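Projects > Neighborhood Grocery > Plendley > Progress Reports

Plendley Shop Floor Project: Progress Report to the Espiritu Fund

Sat 1 August
Prepared by Jonalyn Pascual, Project Lead, Pindach Community Store

Purpose of the report

This report covers the second stage of the Plendley project, funded by the Espiritu Fund under the small grants line for neighborhood food shops. It describes the work completed on hand baskets, floor space and store equipment, and sets out the work still to be done before the grant closes.

Hand baskets

The original proposal noted that customers at Pindach were short of usable baskets at busy times. Many of the older baskets had cracked rims or missing handles and had been withdrawn. An order for 42 replacements was placed with Damix and has been received in full.

The basket chosen is blue plastic with open lattice sides and two wire handles that fold down. The open bottom was preferred by staff for ease of rinsing, and the folding handles allow the baskets to be stacked by the entrance. The older solid-sided type will not be reordered.
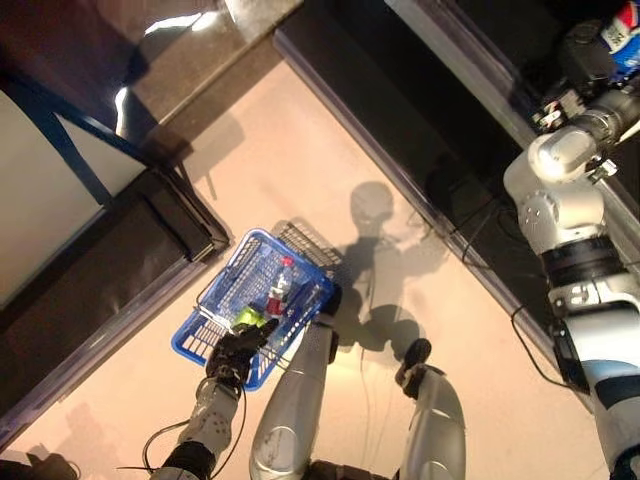
Photo: Plendley project file / Pindach Community Store

Baskets are being assessed with light, ordinary loads: a drink bottle and one or two small items, as many customers carry on a short visit. Staff were asked to comment on the rim, the handles and the ease of lifting from floor level. Comments on the rim have been favorable. Two members of staff reported that the handles can pinch the fingers when folded quickly, and this has been raised with Damix. A written reply is expected in the next reporting period.

Floor space

The tiled area inside the entrance has been cleared of the former newspaper rack and the surplus display bin. Customers with strollers now have a direct route to the main aisle. The beige tile has been kept throughout. Replacement of the tile was considered at the planning stage and was judged unnecessary - the saving has been moved to the equipment line, as agreed with the Fund in the spring.

A place for returned baskets has been marked out beside the checkout. Use of this area has been uneven. Customers who pay at the far register continue to leave baskets on the floor, and a second return point will be tried there.

Equipment and electrical items

The equipment line covers inspection of powered items on the shop floor and the labeling of cables. Inspection began later than planned and is not complete. The remaining items are listed in the store's maintenance log and will be dealt with outside opening hours.
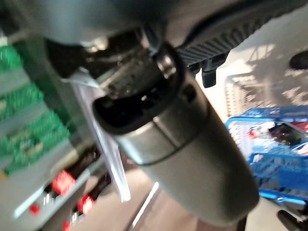 Close view, with green circuit board at left and red lights below it.

A revised inspection sheet has been introduced. It asks for the item, the location, the date of the check and the initials of the person responsible. The former sheet had no space for follow-up action, and several entries could not be traced to a repair. Staff have been briefed on the new sheet, and completed copies are held in the store office.

Budget

Spending remains within the approved amount. An underspend of around $400 is forecast on the basket line, owing to a lower delivery charge than quoted. Permission is requested to carry this sum into the equipment line. No other change to the budget is sought.

Work planned for the next period

- Complete the remaining electrical inspections and file the sheets.
- Obtain a response from Damix on the folding handles.
- Set up the second basket return point and review its use after 3 weeks.
- Submit invoices for the cleared floor area.

Questions on this report may be addressed to the project lead at the store office. Receipts and delivery notes are available to the Fund on request.

Related items

Plendley Shop Floor Project: Stage 1 Report
Pindach Community Store: Approved Budget and Changes
Espiritu Fund: Guidance for Small Grant Holders
Damix Delivery Note and Basket Specification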